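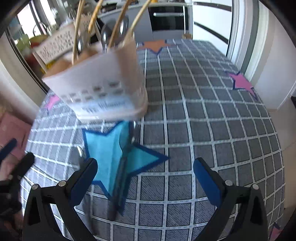
Several participants in the Skutgate workshop have asked whether the blue pads must be fitted before the first handling exercise. They must.

**Unit 3: Hand-held gripper, finger assembly**

- Fit one pad to the inner face of each finger.
- Open the fingers fully and check that both move freely.
- Record six trials with a paper bag, lifting by the handles.

Logs are due 13 Jun 2025. Unit 4 (wrist mount) resumes in September.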